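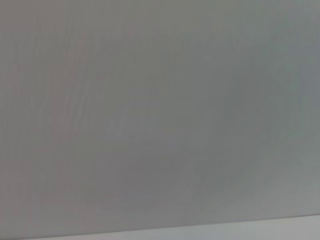 Wrist cam, close in: grey surface, paler strip along the bottom. Faint streaks on the left.

Home Forums Workshop Talk Search Log in

Can the machines do our chores yet?

bendside_bev
Tell me what you see up there. I see grey. The arm has to look at that and decide where to wipe. My nephew is 3 and he'd at least have a guess.

J. Baloyi
Bit harsh. It's one view from up close. Put your own nose against the fridge and tell me where the crumbs are.

bendside_bev
I don't clean with my nose, Jacobus.

tinsnips
We trialled a Vornus at the Matstead shop in April, wiping down benches between jobs. It did 8 benches in the time our apprentice did the lot and had his smoko. Very thorough on the corners, mind you. Favourite part was when it polished the same corner until lunch.

Unathi Maluleke
Are those streaks on the left marks on the surface, or is it just the picture? I honestly can't tell, and I've been cleaning things for a living since before some of you could hold a cloth. If I can't tell, I'd tilt my head and look again. Does the arm do that?

J. Baloyi
Some do. You program a second look from another angle. The one at Msimang takes two before it touches anything – slow, but it hasn't scratched a panel yet.

tinsnips
Two looks and no scratches. So it's already ahead of our apprentice.

Unathi Maluleke
Then I'd call that a yes for flat panels and a no for my kitchen. Nothing in my kitchen is flat, including the bench.

bendside_bev
What does the Msimang one cost to run?

J. Baloyi
Around 3,000 a year in servicing, plus whoever stands next to it.

bendside_bev
So a chore with a minder. We had that already, it was called my husband.

J. Baloyi
I still reckon you're judging it on one blurry picture.

12 replies | 200 views | 3 shares

Contact the moderators | Back to top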